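FOR IMMEDIATE RELEASE – May

Prulatier Robotics Club Opens Kitchen Task Challenge to Student Teams

Student club to run a household-skills contest with hand-held grippers, shared practice data and a 13-task list

The Prulatier Robotics Club said today that its spring Kitchen Task Challenge is open for sign-up. Teams of students collect their own demonstrations with a hand-held gripper, train on them, and then let a robot arm try the same jobs on finals night. Doors at 5 p.m., first run at 5:30. Free to watch.

The challenge is called Zedik. Same name as last year, new rules.

Last year's version was blocks and cups. Teams asked for harder stuff and they got it. The new list has 13 tasks, all of them using things found in a normal kitchen. Utensils in and out of a wire basket. Jars. Small appliances. Nothing gets heated and nothing gets plugged in during scored runs.

"We wanted objects that are annoying," said Eun-seong Hong, student lead for the challenge. "A block is easy, you grab it anywhere. A spatula has a long handle and a flat end and it swings when you pick it up wrong. Teams find that out in the first ten minutes."

Seven teams have signed up so far. There is room for more, and mixed teams from different schools are fine. First-year students are welcome, no coding backround needed for the collection half.

How practice works

Each team books a table at the club workshop and gets a gripper for the session. One student holds the gripper and does the task by hand while the camera on the tool records. Then swap. The club asks everyone on a team to take a turn – different hands move differently, and the model does better when it has seen more than one style.

A good session is about 100 clean demonstrations. Drops and fumbles get tagged, not deleted. Teams can decide later if they want them.

Tables are set by the students. Letters on the backdrop, clutter at the edges, a toaster in the way. Setups have to change between sessions so that a team can't train on one layout and call it done. The utensil task has been the most popular one to practice, mainly a wooden spatula held upright at the basket with the gripper's orange pads on either side of the handle.
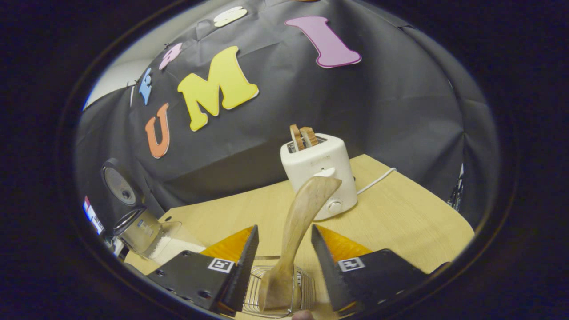 What teams are scored on

Scoring is simple this year. A task counts if the object ends up where the card says it should, inside the time limit. Half credit for a pick without a place. No style points. Judges may move any item on the table before a run, and teams don't get to see the new layout untill the clock starts.

There is also a separate award for data. Judges will look at how well a team labeled its recordings, how much variety is in them, and if another team could pick them up and use them without asking questions. Hong pushed for that one.

"Everybody wants to do the training part," Hong said. "Labeling is the boring part and its most of the work. So we put a prize on it."

Shared data

Teams so far have logged 1,537 demonstrations between them. After the finals the full set goes into the club's shared library, Vusance, where any member can download it. Teams agree to this at sign-up. Faces and names stay out of the recordings, and students who spot a problem can ask for a clip to be pulled.

Support

Club partner Do is lending the workshop space for practice sessions and the finals. Prulatier members handle check-in, repairs and judging. Spare gripper pads are at the front desk, please sign for them.

To sign up

Forms are at the workshop desk and on the club page. One form per team, two to five students. Teams need an adult contact if any member is under 18. Sign-up stays open until all practice tables are booked.

Press are welcome at practice sessions and at the finals. Please let the club know ahead of time so a student can show you around. Interviews with Eun-seong Hong and team members can be set up on request.

About the Prulatier Robotics Club

The Prulatier Robotics Club is a student-run group for building, programming and competing with robots. Members meet weekly during the school year. Zedik is its yearly open competition.

Media contact: Eun-seong Hong, Prulatier Robotics Club, through the contact form on the club page

###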